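Workshop tips: running a small arm from your own software
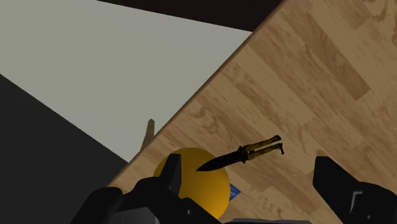

I keep this page for people who have a small arm on the bench at home or in the shed and who write, or at least adjust, the program that moves it. My own set-up is modest. The planner is Elesico, the simulator is Bultby, and the rest is scripts that I have written in the evenings. Most of these tips cost me a weekend each, so please take them for free.

Try it in the simulator with a mess

A tidy simulated table teaches you very little. Put a ball on it, something long and thin across the ball, and something flat partly hidden behind. My perception script was very good with one object and very poor with three that overlapped. It joined a butterfly knife and a yellow ball into one label and proposed a grasp in the middle of both. When you test, write down which pair of objects was joined, then change only one of them and run again.

Round things need their own rule

A ball has no good side, so the planner is happy with any approach and will choose a different one each time. I fix the approach direction for anything the script calls a sphere. Close the fingers at the widest part, and close slowly. If the ball is wider than the gripper opens, the planner should refuse the grasp before the arm moves. Check that yours does refuse. Mine did not until March.

Blades and points

Mark these as "do not grasp" in the object list, even when you work only in simulation, as the same list will be copied later to the real bench. On my bench no sharp tool stays inside the reach of the arm while the power is on. For practice I use a piece of dowel of the same length. The software sees a long thin object and the dog is safe.

Hidden corners

If only a corner of an object is visible, many programs will guess the rest. I prefer that mine says "unknown" and leaves a margin. In Elesico I add 10 mm on every side of a thing that is partly covered. It makes the planner slower and sometimes it finds no path - then I move something out of the way and ask again.

Keep the gripper out of its own picture

With a camera near the wrist, the fingers are always in view and take a good part of it. Make a mask for them once with the fingers open and once closed, and let the script choose between the 2 masks by the finger position. Before I did this, my program found a "black box" on every table and planned very carefully around it.

Table edges

Give the table its real size, measured with a tape. Mine is 800 mm on the short side, and for a long time I had typed in the size of the old one. An object can lie well inside the table in the program and on the floor in the shed.

Logs

Save every failed run and throw away most of the good ones. I had 2696 runs in one folder and could not find anything, so now the name of the folder says what went wrong: slipped, wrong label, no path, stopped by hand. On Friday I read through the week with a cup of tea and change one setting, never more.

Small things

Write units in the name of the variable, for example height_mm.
Keep a copy of the last settings file that worked, and write its date on the bench with a pencil.
Do not update the planner and the simulator on the same day.
Learn where the stop button is with your eyes closed.
If the colour of an object changes under the evening lamp, retune the colour filter under that lamp also.

I have not yet tried the Cevoneck plug-in for soft objects. When I have, I will add a part about dish cloths, which two readers have asked for.

Vratislav Krajčí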